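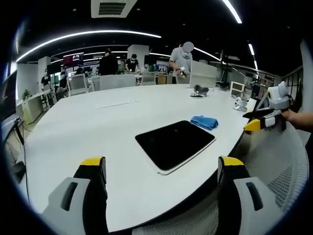 According to one reply to our May survey, the shared table in the Sundbridge study office was fine for meetings but a nuisance for anything else, as small items stayed on it for days and people worked in whatever space was left. Eleven other replies raised the same point in shorter form. This report covers the clearing procedure we tested in response.

1. Setting
The table is white, with a rounded edge and a long recessed strip in the top. Office chairs with mesh backs are used at it. Typical items left on the surface are flat black trays or tablets, cloths, small desk devices and figures. A blue cloth is kept there for wiping.

2. Method
Clearing was done at the end of each session, in this order:
Small devices and figures are moved to the shelf.
Flat items are stacked, largest at the bottom.
The surface is wiped from the center outward, going along the recessed strip last.
The cloth is folded and returned to the shelf.
We ran 18 sessions. Start and stop times were written on a paper sheet by the person clearing.

3. Results
Total clearing time was 1588 seconds, a mean of 88 seconds per session. In 2 sessions the cloth was missing and the wiping step was skipped. These sessions were kept in the total. The slowest step was sorting small items, mainly when the owner was not present.

4. Limits
Times were self-recorded. The number of items left out was not controlled. The Jestville office has a smaller table and was not tested.

5. Next step
Add a labeled bin for items without an owner and repeat the sessions with the same time sheet.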